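Machines and Everyday Work, session 2 handout
Maxine Trevaskis
8/31/20

Right, carrying on from where we stopped. Several of you asked me after the first session why I keep going on about tidying up when the news is full of machines that do backflips. Fair question! My answer is that I've never once needed a backflip at home, but I do need the floor clear before I can hoover it (and at my sister's place in Badside, before you can even get in the door).

So the chore for this session is bottles in a bucket. A four-year-old can do it, usually under protest. Keep the reading from Prendergast next to you, especially the bit on grasping, and have a look at these two. 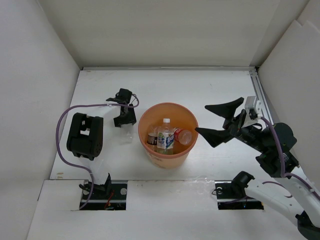
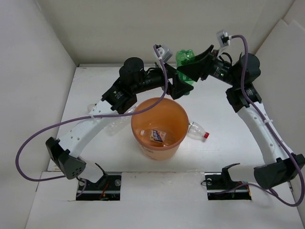
Rigid, identical parts are what factory arms have always been good at, and I'd like you to hold that thought when you think about the Tredetti packing line we talked about last time. Every carton there arrives the same way up, in the same spot, so the arm can more or less work with its eyes shut. Household stuff doesn't behave like that. Take the clear bottle lying to the left of the bucket in the second picture - it's see-through, it's on a white floor and it's partly under the arm itself, and I had to look twice to find it. The green one at the back is a much kinder target, standing up with a gripper on either side. Then there's the snack bar in its wrapper, sitting on a bottle inside the bucket, and a wrapper is a completely different thing to get hold of from a hard plastic neck.

Now, can they do it yet? I'd say sometimes, slowly, and in a tidy box with white walls. Suppose a machine gets 70 bottles out of 100 into the bucket. That sounds lovely until you remember you'd be picking up the other 30 yourself, probably from under the sofa.

For next time, please read chapter 9 and choose one chore from your own kitchen. Write down every point where you'd change your grip without thinking about it. Half a page is plenty, and drawings are welcome. If you did the Prillon exercise in August, bring that along too and we'll compare.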